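Notice to Residents of the Kirnent Building, Concerning the Box

The following account was drawn up by the Office of Common Rooms and is entered in the house book at the request of the residents of the upper landing. It is dated 7th March. Those who wish to dispute any part of it may do so in writing, on the sheets provided beside the lift.

The box came into the care of this Office when the Plolport ferry line closed its left luggage counter and sent its unclaimed articles to the buildings nearest the quay. The Kirnent Building received 20 articles. The greater number were umbrellas. One was a small box with a white top and a navy front, printed in Japanese, and it bore a luggage ticket numbered 198. The ticket had no name on it. The ledger that should have held the name had been lost in the damp, together with the whole of the previous June.

Under the rules of the house, an article of food may not be stored, sold or thrown away until it has been presented. The rule was set down by the Lindemann estate in 1735, when the building was a customs hall, and it has never been repealed. It requires that the article be set before the residents on a clean white plate, on a dark table, under a good light, and that it remain there until the evening bell. Any person who recognises it may then speak.

The Office had no porcelain left. The last of the customs plates went to the Jellmont museum on permanent loan, and a request for its return has been under consideration for as long as the present clerk has held the post. A paper plate with a pleated rim was obtained from the stores and found to satisfy the wording of the rule, which asks only that the plate be white and that it be clean. 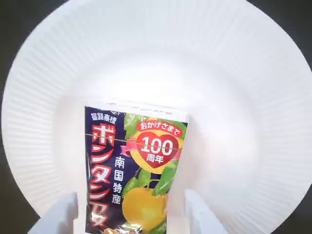
The residents attended in the order of their floors. The ground floor had nothing to declare. The first floor asked whether the umbrellas might be presented next, and was reminded that umbrellas are not food. The second floor remained for some time. A resident of that floor, who has asked not to be entered by name, stated that the box had once stood on a windowsill in a house across the water, beside a radio, and that there had been rain. She was asked whether she wished to make a claim. She replied that it could not be the same box, as this one spoke of a hundred years, and the one on the windowsill had said nothing on the subject.

The clerk examined the front and confirmed the remark. A heart upon it carries the number 100 and the word for an anniversary, and along the top of the heart are words of thanks. It was noted that no other article received from Plolport had thanked anyone.

The resident then asked whether she might sit with it until the bell. The rule neither grants nor forbids this. A chair was brought from the corridor, and later a second chair, on which she placed her coat.
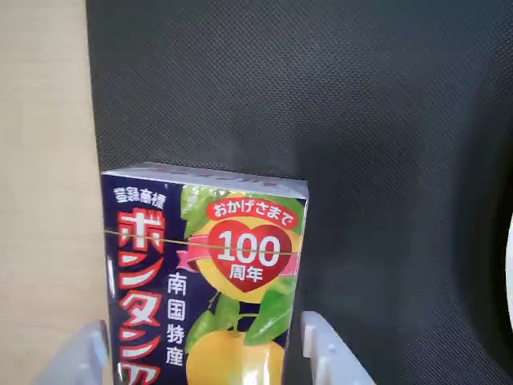 What fruit is shown on the front of the box?

A large yellow-orange citrus fruit, much like a pomelo, with a second round yellow one lower down and glossy green leaves about them.

This was the only question put by the third floor, and it was entered with its answer in the customary way. The fourth floor sent its apologies.

The bell was rung at 5. No claim had been made in the proper form. The Office accordingly proposed that the box be returned to the ferry line, and was informed that the ferry line had ceased to exist at noon. It was next proposed that the box be held over until another presentation could be arranged. The resident of the second floor rose at this point, put on her coat and said that she would be glad to attend.

The box has been placed in the glass cabinet on the upper landing. The plate has been kept with it. The two chairs have not been returned to the corridor, and residents are asked to leave them where they are.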